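Cutlery sorting project — notebook, S. Nutsugah
Monday, April. Student robotics club, Larnon building, kitchen counter and bench 3

Carried over from last entry: Kiyoshi's gripper jaws are back from the print room with the 2 mm relief cut into the inner face. Fit on the Ala arm is fine. One screw boss is oversize, shimmed with tape for now. Tõnu wants it reprinted before the Caltusham meet. Agreed, low priority.

Task as written in the Caltusham rules, copied here so I stop looking it up: mixed disposable cutlery goes in, three containers come out, one type per container. Handles down. A container with a wrong type in it scores zero for that container. No penalty for time until the cap is reached. Stirrers are not mentioned. Takeda has written to the organizers to ask whether they count as a type or as clutter.

Decision from the group meeting: we stop hand-writing waypoints. The Kikuchi planner (our name for Itsuki's code) gets its grasp sequence from human demonstrations. Wrist pose comes from the marker cuffs, hand view from the head camera. Both hands are recorded even though the arm has one gripper. Itsuki argues that the holding hand tells us where the bundle is stable, and that we can replace it with a fixed clamp later. I am not fully convinced but the data costs us nothing extra.

Setup at the counter
Three blue cups in a row behind the work area, sink on the right. Cuffs on both wrists over the sleeves, marker faces outward, cables run down toward the operator and kept off the cups. Start from a mixed handful, hold with one hand, draw with the other. Operator is told to work at normal speed and not to pose for the camera.

Things to check before each take:
Exposure locked. Auto exposure drifts when the hands pass over the steel sink.
Markers detected on both cuffs at rest and with palms turned in.
Clock offset between wrist stream and video, clap at start and end.
Cable slack at full reach to the far cup.

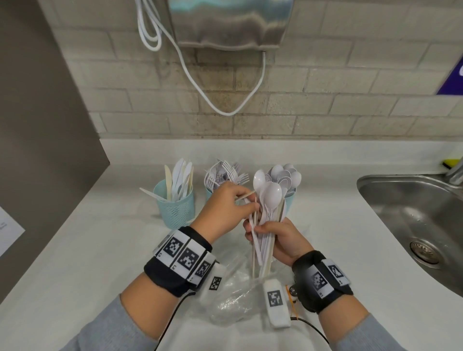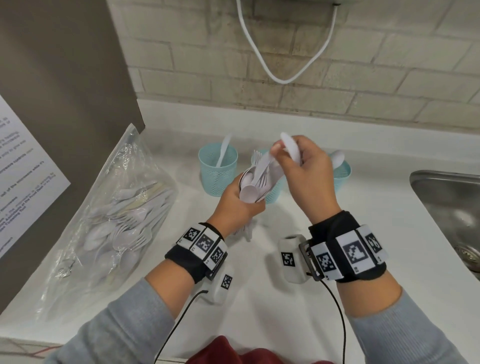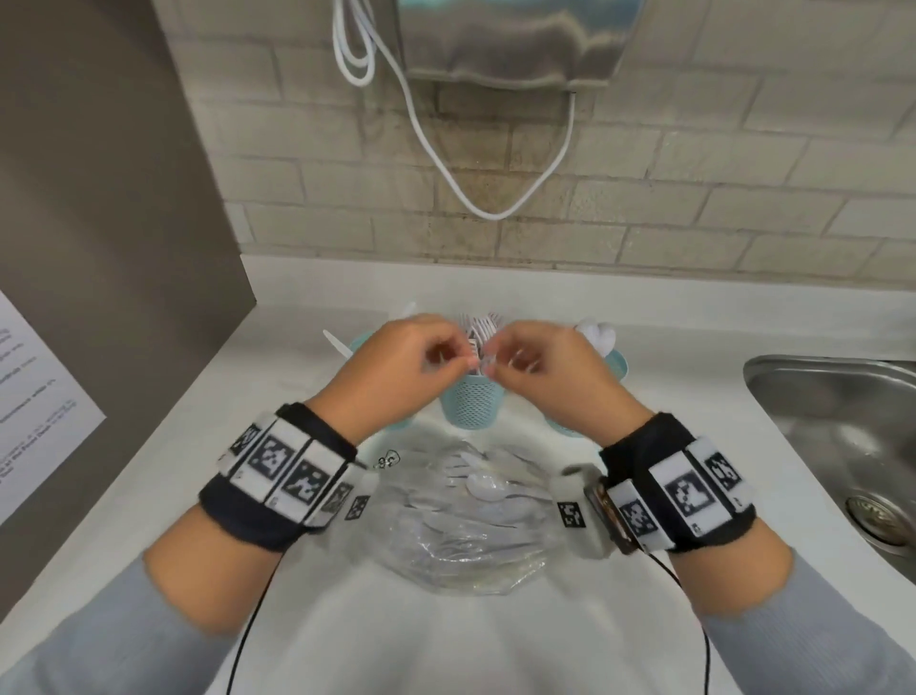 Demonstration takes at the kitchen counter. Top: spoons and wooden stirrers in the bundle. Middle: drawing a single knife. Bottom: forks going into the center cup.

Observations
1. The hands rarely work on one piece at a time for long. Once there are several of one type on the same side of the bundle, they get moved as a group. The planner assumes one grasp, one item. Either we label group moves as a separate action or we cut them out. Itsuki prefers a separate label.

2. Spoons are the easy class. The bowl shows from most angles. Knives are identified late, often by elimination, and the classifier will have trouble with a knife seen edge-on against a white counter. White on white is a problem in general. Asked whether a dark mat is allowed at Caltusham. If not, we train without one.

3. Wooden pieces have much better contrast than the plastic but there are fewer of them. Class balance needs attention when we build the training split. Do not let the network learn that wood means knife or stirrer.

4. Occlusion of the cups. When both hands are over the center cup the camera loses most of the rim, so the drop position cannot be read from video alone. Use wrist pose plus the cup position from the last clear view. This works only if the cup has not been bumped in between.

5. The plastic bag. Reflections off the film produce false edges in the segmentation, bad enough that the bag region has to be masked. It stays on the counter, the rules allow packaging in the work area and we may as well have it in the data.

Processing
Ran the marker solver with the window at 18 samples. Left wrist is smooth. Right wrist jumps when the palm rotates inward and the solver switches from one marker face to the next — same fault as before, so it is the extrinsics between faces and not lighting. Kiyoshi will redo the cuff calibration on the jig with the faces measured individually.

Plan for the training set is 2,000 labeled grasps minimum, 3,000 if the labeling tool stays up. The tool loses its undo history whenever the clip changes. Save before switching clips. I lost a block of labels to this and had to do them over.

Gripper test, separate from the above: arm picks a single spoon by the neck from the clamp, places it in the cup, handle down. Fork fails when the tines catch on the mesh on the way in. Raising the approach point clears it but then the fork tips against the far side. Try a straight vertical descent with the wrist locked.

To do
Reprint jaw boss (Kiyoshi)
Cuff calibration, right side first (Kiyoshi)
Group-move label added to the tool (Itsuki)
Chase organizers on stirrers and mat (Takeda)
Vertical descent test, forks only (me, Tõnu)
Return the clamp to bench 3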